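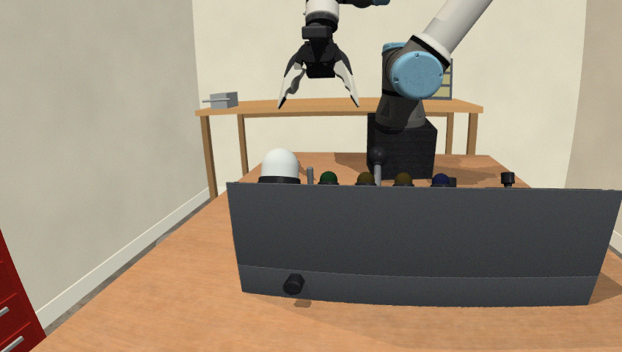 Teleop for the console task: stick or hand guiding?

Posted by knobturner_ek — Apr 19, 2025

Hi all! I'm recording demos in sim where the arm works a control console (white dome, colored buttons, ball-top joystick). I've been driving it with a gamepad and my 40 takes look awful — the gripper sort of hunts over the buttons before every press. Is it me or the gamepad?

gravelpath
Bit of both. I gave up on gamepads in March. Got a Praketti hand controller and my approach paths cleaned up right away.

mossy_servo
Disagree, sorry! Hunting usually means you can't judge depth. You're looking at the back of the console, so the bottoms of the buttons are hidden. Add a second view from the operator side before you spend money.

knobturner_ek
Huh, I never moved that view. It's the one that loads with the Vunstead scene pack and I just went with it.

gravelpath
Fine, try the view first. I still say a thumbstick is a lousy way to pull a lever.

tinwhistle88
Are you pressing with the fingers open like that? I close them first and poke with both tips together. Open is for grabbing the ball.

mossy_servo
+1 to closing them. And toss the bad takes. I trained on 3,000 sloppy ones once and the policy learned to hover, very faithfully.

knobturner_ek
Ok, second view is in, fingers closed for the buttons. Green one went down first try!! The joystick is still a mess — I keep sliding off the ball. Will redo the whole set tonight.

tinwhistle88
Come in lower and grip the shaft.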